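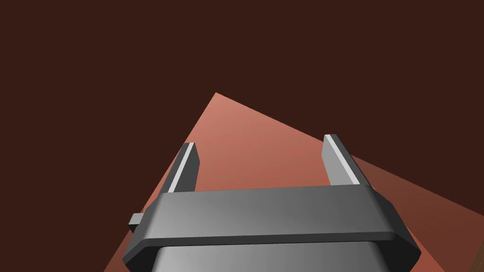 **Vol. 12, No. 4 | December 2025**

The Altwood library branch will close its front desk on Saturdays if the draft service plan goes through. The doors will stay open. Members will get in with a card, borrow from the self-checkout and leave returns in the slot, and there will be no staff in the building. The plan calls this extended access. I think it's a cut, and I'd like it called one.

I've used the branch for nineteen years. When my kids were small we went for storytime, and now I go for the newspapers and the large-print crime novels I take to my mother. I know how to use the self-checkout. Most people who go there can manage it on a good day. My objection has to do with everything else that happens at a desk.

On a Saturday last March I sat at the table nearest the counter for two hours with a tax form. In that time the librarian helped a man print a bus concession application from his phone, found a book on budgerigars for a girl who only knew it had a green cover, explained an overdue notice, and rang the hospital switchboard for a woman who had written the ward number down wrong. None of that would appear in the loans figures. The plan relies on loans figures.

According to the plan, Saturday desk transactions fell from 760 a month to 497 over three years, and a further fall to 461 is expected next year. I don't dispute the numbers. I dispute what they're being used for. A transaction in this count is a loan, a renewal or a new membership. Once the self-checkout went in beside the entrance, most loans and renewals moved there, as they were meant to. It makes little sense to install a machine to take the routine work off the desk and then cite the missing routine work as proof that the desk isn't needed.

The second argument is cost. Staffing the desk on Saturdays comes to $84 an hour with penalty rates, and the branch is open for four hours. That's $336 a week. It's real money and somebody has to find it. The same council renewed its contract with Protoder for the events app without any public discussion, and I've yet to meet a person in Altwood who has opened it twice. I'd have liked to see the two items put next to each other in the budget papers so that residents could say which one they wanted to keep.

There's also the question of who uses the library on a Saturday. Weekdays belong to retirees, parents with prams and people doing job applications. Saturday is when shift workers come, and teenagers who need somewhere to study that isn't a bedroom shared with a brother. Under the plan, anyone under sixteen will need an adult with them during unstaffed hours. That rule is sensible if the building has no staff in it. It also means a fifteen-year-old whose parents both work weekends loses the library on the one day she might have had it to herself. 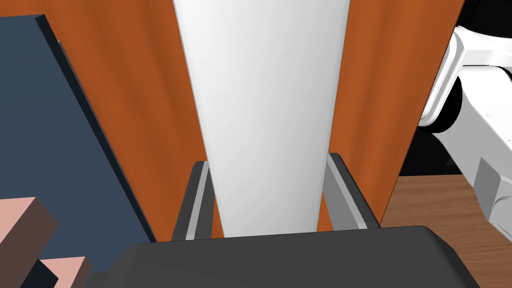

Carys Kneath wrote to the newsletter after our last issue to say that unstaffed hours had been good for her own branch. "We went from shut at one o'clock to open until eight," she wrote. "I get there after work now. I never could before, and I don't need anyone to stamp my book."

I take her point, and I'd support the same thing here. Her branch kept its staffed hours and added unstaffed ones on either side of them. If the council wants to let cardholders in from six in the morning until nine at night, good. Altwood is being offered something different: the same four hours on a Saturday, with the person taken out of them.

Ruba Hijazi made a fair criticism when I read her a draft of this piece. She said I was asking a librarian to do the work of a bank, a Centrelink office and a post office, all of which have left the main street, and that this was unfair on the librarian. I agree it is. I don't see how removing the last desk in town makes it any fairer on the people who still need a form printed.

Submissions on the draft plan can be made on paper at the branch or through the council website. If you write one, mention what you last asked for at the desk, particularly if it wasn't a book. Mine will mention the tax form, which I had filled in wrongly on page two.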